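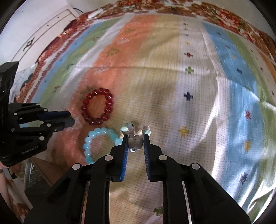 About Clellow

Clellow is a small company that collects handling data for robotics developers. Our people pick up, sort, fold, thread and put away everyday things with hand-held grippers, and the recordings go to teams who are training machines to do the same jobs. Beaded bracelets on a striped cloth are a fairly typical task. So are cutlery drawers, socks and jar lids.

We started with 3 people and one room. There are now 9 of us, most of whom work in ordinary homes. Angelica Ignacio runs operations and Maribel Mamani looks after equipment and safety.

The March fault

Customers ask us about this, and new staff are told about it on their first morning, so we keep an account of it on this page.

In March one of our operators was working through a jewellery sorting set when the fingers of her gripper closed and would not release. She had the trigger fully open. She did what most people would do and put her other hand in to free the bracelet. The linkage let go and then closed again on the side of her index finger. She had a bruise and a small cut, which was treated at a walk-in clinic, and she was back at work after 3 days. The bracelet cord broke and we lost a good part of the beads under a dresser.

We stopped all gripper work that afternoon. Maribel took the unit apart the next day and found that a pivot pin had worked its way partly out of its seat. With the pin sitting crooked, the finger could bind and then spring free without warning. Out of the rest of our stock, 6 more units had some play at the same joint. None of those had jammed yet.

The pins were ours. We had replaced the original ones over the winter during a round of maintenance, using a part that was slightly too short, and we hadn't written down who checked the fit. The maker of the grippers had no part in it.

There was an earlier warning as well. Two operators had mentioned a sticky finger in their shift notes the week before. The notes were read for data quality and filed. They never reached the person who looks after the equipment, and that bothered us more than the pin did.

What we changed

All the short pins were removed and scrapped. Replacement parts are now fitted by one person and checked by another, and both sign the card that stays with the unit.

Operators open and close each gripper through its full travel before a session and after every break. A unit that catches, even once, goes in the red bin and is not used again until Maribel has cleared it.

Fingers stay out of the linkage. If something is stuck, put the gripper down on the surface, step back from it, and call in. We would sooner lose the object, and we pay for anything of the operator's that gets broken.

Shift notes now have a separate line for equipment. Anything written there goes straight to Maribel's phone. She gets a lot of messages about squeaks and she answers them all.

We also went back through the recordings made with the affected units. Sessions where the fingers were binding have been pulled from the sets delivered to Wallosus and Botha, and both were told why. Most of the work has been redone at our cost.

The full fault report was finished on 2019-06-21. Customers and anyone thinking of working with us can ask for a copy.

Working with us

We take on new operators a few times a year. You don't need a technical background, but you do need patience and a clear table. Training is paid and takes place at our office in the Gultska building. For project enquiries, ask for Angelica. For anything to do with equipment or safety, ask for Maribel.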